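Two-armed bagger takes shape in Drutell workshop

A pair of robot arms that may one day pack a takeout order without supervision has taken over the back bench at Villa, the shared workshop on the old cannery lot in Drutell. Its builders say it is coming along well. They have been saying so since April.

The project belongs to Tia Hebden and Jordan Gosling, who met at the workshop's drill press and have been arguing pleasantly ever since. Hebden repairs commercial coffee equipment for a living. Gosling teaches middle school math and, by his own account, has never worked in food service and would not be any good at it.

Their aim is modest on paper. The arms should stand up a paper bag, open it, put in a cup carrier and a few straws, and slide the bag to a person. A teenager with a summer job can do it in a few seconds while looking at something else. The Drutell arms have so far spent most of their evenings on the bag.

"The bag is the whole problem," Hebden said. "Everything else on that table holds still and has a shape. A bag has a shape until you touch it."
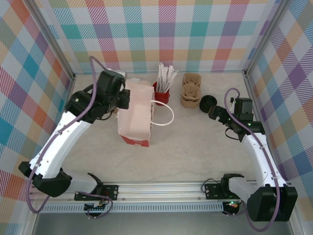

The bagging setup at Villa, with a paper bag, straws or stirrers and cup carriers on the table.

The arms are bolted to an aluminum rail along the front of a small three-walled booth. The walls are covered in pastel plaid, the choice of Hebden, who was outvoted on nearly everything else. Gosling had wanted gray. Visitors tend to mention the plaid before they mention the robots, and Gosling has stopped raising the matter.

Money has come mostly from the two builders, plus a $1,192 grant from the Drarnen Fund, which supports home and workshop projects in the county and asks in return for a one-page report. Hebden has written the page. Gosling has added a second page of corrections, and the fund has said kindly that it will accept both.

The grant went mainly to the grippers and the cabling. The cables are purple. Gosling says he ordered them that way so that he could find them, and that this has worked except for one connector, last seen in the spring.

Work happens after 7 p.m., when the woodworkers have gone home and the dust has settled to a level the electronics can put up with. A practice run goes like this: one of the builders sets the table, the other starts the routine, and both stand well back with their hands in their pockets. Hebden keeps a notebook of attempts. It had reached 123 entries when she last read from it aloud, and a good number of them consist of the single word "no."

Some are fuller. Attempt 41 records a bag opened, held and filled, then carried smoothly past the edge of the table. Attempt 88 says only "straws," underlined twice.

The fingers themselves are on their third version. The first pair was hard plastic and treated paper bags the way a stapler would. The second was rubber from a bathroom mat and lasted two evenings. The current ones carry yellow foam pads with rows of small pockets molded into them, and the builders agree they are the best so far, a point of agreement rare enough that Hebden put the date in the notebook.

To get a feel for soft things, the pair has also been giving the arms cloths. The idea came from Bindu Warrier, who sews costumes at the next bench and had been watching the bag go wrong for several weeks before she offered an opinion.

"I told them to start with something that forgives you," Warrier said. "You can drop a cloth. You can crumple it. It doesn't mind. Then they asked if I had any fabric to spare, and I said that was not what I meant."

The arms have made do with cheaper material.
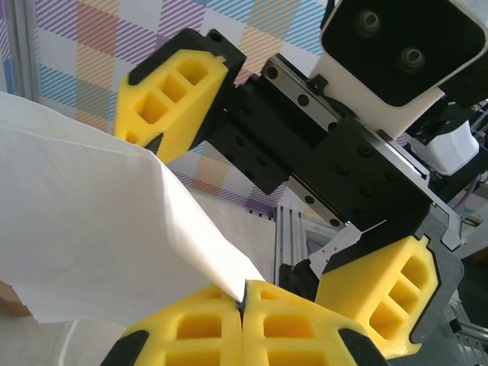

One gripper pinches the corner of a white cloth while the other stands open close by.

Handing something from one arm to the other is the part Gosling likes best, and the part that has cost him the most sleep. Each arm has to know where the other one is, and the second must close before the first lets go. In the early version they let go first. In the version after that neither let go at all, and a cloth was pulled between them until Hebden reached the power switch. She still has half of it.

Other members have been patient. Dean Horrocks, who builds canoes and has used the workshop longer than anyone, has asked for the return of his good clamps, and has received two of them. He stops by most evenings on the way out.

"I said I'd give them until Thanksgiving and then I'd come and put the cups in the bag myself," Horrocks said. "I stand by that. I could do it tonight."

Interest from outside has been polite. Dennis Catterall, who owns the Adeo sandwich counter across from the lot, supplied an armful of bags and carriers and came over to see what had been done with them. He watched 11 tries and stayed for the whole evening, having planned on a few minutes. He has no plans to put the arms to work.

"My lunch rush is an hour long," Catterall said. "I think they'd get one order out. It would be a very nice order."

Hebden does not disagree. She says the thing was never meant to replace anyone, and that if it did she would be the one called out to fix it. What she wants is one bag, opened and filled without help, with witnesses. Gosling wants 12 in a row, and has made a chart for the wall with 12 boxes on it. Two have been filled in. Hebden disputes the second, on the grounds that Gosling was leaning on the table.

The next job is the straws, which are wrapped in paper and come in a bundle. The gripper can take hold of the bundle. Taking one straw and leaving the others is a separate skill, and current thinking is that customers might enjoy having all of them.

Villa will hold its open evening in July 2024, and the builders intend to run the arms for the public then, between the canoe talk and the raffle. Visitors are asked to stay behind the tape and to keep their bags with them. Admission is free, and Catterall is bringing sandwiches, which he will be packing by hand.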